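# Open day demo cell: pick-and-place stops mid-cycle

**Queue:** Demo and visits
**Opened by:** Wulan Ngau
**Cell:** Odis arm, table 2, front hall
**Priority:** High (open day in August, doors at 10:00)
**Status:** Closed, two follow-ups moved to their own tickets

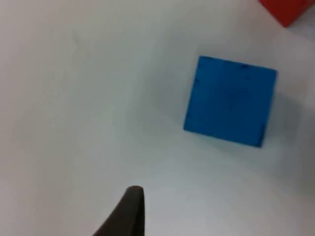
The cell ran fine on the bench last week and started stopping after we moved it to the front hall. The arm goes to the hover position, waits, and then the Garkik controller throws `target lost` and parks. Sometimes it gets through several picks before it happens. Sometimes it stops on the first one. A restart clears the fault but it comes back.

What visitors are supposed to see: they move the blocks anywhere they like inside the work area, press the green button, and the arm picks the blue one and puts it in the tray. Then the red one. Then it goes home and waits for the next person. One round takes less than a minute when it works.

What changed between the bench and the hall:

- New table. Same height, white top.
- Different lighting. The hall has the big windows on one side plus the ceiling lights.
- Longer network cable to the controller.
- The arm was unbolted and bolted back down, so the table calibration was redone.

No software changes that I know of. Evonach vision package is the same version we had on the bench.

---

### Log

**08:40 – Wulan**

Pulled the controller log. The stops are all `target lost` with a timeout behind them, no joint faults and no gripper faults. Current draw on the gripper looks normal. I don't think this is mechanical.

**09:05 – Wulan**

Swapped the long network cable for a short one, controller sitting on the floor next to the table. Ran it until it stopped. Same fault. Put the long cable back.

**09:30 – Wulan**

Redid the table calibration from scratch with the pointer tool. The old values were close, nothing that would explain this. Saved the new ones anyway under `hall_table2`. Please don't load `bench_a` on this cell again, it's the old mounting.

**10:15 – Support desk**

Thanks for the detail. Can you turn on vision debug and send us the scores for a failed pick? The setting is under Service > Vision > Verbose. Also please check what exposure mode the wrist camera is in. The default after a power loss is auto.

**10:50 – Wulan**

Exposure was on auto. I'm sure we had it fixed on the bench, so it probably reset when we cut power for the move.

Debug is on. On a good pick the blue score holds steady all the way down. On a failed one it's fine at hover, then the exposure changes as the arm gets lower, the score drops under the threshold and stays there until the timeout. The red one fails less often but it does fail.

**11:10 – Support desk**

That matches something we've seen on light tables. The camera tries to pull the bright surface down to a middle gray and the colors go darker with it. Then the color range you trained no longer fits. Two things to do:

1. Set exposure to manual.
2. Retrain both colors in the hall, under the hall lights, at hover height and again at the lower approach height.

Start with an exposure value of 4000 and go from there. Gain at the lowest setting you can get away with.

**11:55 – Wulan**

Manual exposure set to 4000, gain at minimum. Retrained blue and red at both heights. Ran 37 rounds with no stops, moving the blocks by hand between rounds. I put them close together, far apart, turned at odd angles, and near the corners of the work area.

Leaving it powered on over lunch.

**13:40 – Wulan**

Reopening. It stopped again just after lunch. Different pattern this time: hover is bad too, so it never starts down. The sun has moved and there is a lot more light coming in from the window side.

Pulled the blinds on the two nearest windows and it recovered without a restart. Opened them and it failed again. So that part is clear enough.

**14:00 – Support desk**

With manual exposure the camera can't follow a change that large. Options are to keep the blinds down for the whole event, move the table, or add your own light so the daylight matters less. If you add a light, lower the exposure to suit and retrain again.

**14:20 – Wulan**

Blinds down all day is a no from the people running the open day, they want the hall bright. Moving the table is possible but we only have one floor outlet on the approved circuit.

Bettencourt has a pair of diffuse LED panels in the photo store that we can borrow. Getting those.

**15:30 – Wulan**

Panels are up on stands, both on the side away from the visitor line. First try was too close and put a bright patch on the tabletop right where people tend to put the blocks. Moved them back and tilted them up a bit. The shadows are softer now too, which helped the edge finder. It had been reading the shadow as part of the block on some picks and closing off center.

Exposure lowered to 600. Retrained both colors at both heights. Color ranges are tighter than before.

**16:10 – Wulan**

Ran it with blinds open, then closed, then open on one side only. No stops. Turned the ceiling lights off and on in the middle of a pick as well. The score dipped and came back before the timeout.

**16:25 – Support desk**

Good. Before you close, could you check the approach for the fingers? The earlier debug file has a few entries where one finger was inside the vision region during the search. It shouldn't match on color since the finger is dark, but it takes up part of the area and it can hide the edge of a block.

**16:50 – Wulan**

Checked. The search region was set to the full image. I trimmed the bottom of it so the finger is outside at hover height. At the lower height it still comes in a little with the gripper fully open. Changed the pre-grasp opening from full to 21 in the recipe, and that leaves enough clearance for the blocks even when someone sets one down crooked.

One more thing I found while doing this: if a visitor leaves a block half outside the view at hover, the arm tries for it anyway and gets a bad center. It doesn't fault, it just grips near the corner and sometimes drops it. I'd like it to move over and look again. Is that a setting?

**17:05 – Support desk**

Yes. Vision > Search > Recenter on partial. It's off by default because it adds a second or so to each pick. With it on, any match touching the border of the search region triggers a small move toward it and a second look.

**17:30 – Wulan**

Turned it on. Works as described. It makes the demo look better too, people will see the arm shift over and check.

**17:45 – Wulan**

Did a practice run with a few people from the office who hadn't used it. Notes for whoever is standing at the table during the open day:

- Several of them pressed the green button while their hand was still over the table. The light curtain caught it every time and the arm didn't move, but the message on the screen just says `SAFE STOP 2`. They thought they'd broken it. We need a plain message there.
- One person stacked the blocks. The arm picked the top one without trouble and then went too low for the second, because the height is fixed in the recipe. No damage, it touched off and stopped. The sign should say to keep the blocks flat on the table.
- Phone flash didn't bother it.
- A blue sleeve inside the work area did match as a block. The curtain stops any motion so it isn't a safety issue, but the marker on the display jumps to the sleeve and people laugh. Leaving that alone.

---

### Settings as left

| Setting | Value |
|---|---|
| Table calibration | `hall_table2` |
| Exposure mode | Manual |
| Exposure | 600 |
| Gain | Minimum |
| Search region | Bottom trimmed |
| Pre-grasp opening | 21 |
| Recenter on partial | On |
| Verbose logging | Off |

Recipe is saved on the controller as `openday_blocks` and a copy is on the team drive.

### Start-up on the day

1. LED panels on first. Give them a few minutes.
2. Power up the controller, load `openday_blocks`.
3. Check that exposure mode says Manual. If there was a power cut overnight it will say Auto.
4. Home the arm with the curtain clear.
5. Run three rounds yourself before letting anyone at the button.

If you get `target lost`, check the panels before anything else. One of the stands has a loose foot switch and it's easy to kick.

### Follow-ups

- Exposure mode going back to auto after a power loss: support desk has opened a request with the vision group. No date yet.
- Screen text for `SAFE STOP 2`: Wulan to change it to "Please move your hand back and press again."

**18:10 – Support desk**

Closing this one. Reply here if it comes back during the event and we'll pick it up – someone will be on the desk from 9:00.

**18:15 – Wulan**

Thanks. Panels have to go back to Bettencourt the morning after, so if anyone wants to run this cell in the hall after that, it needs new lights and a retrain.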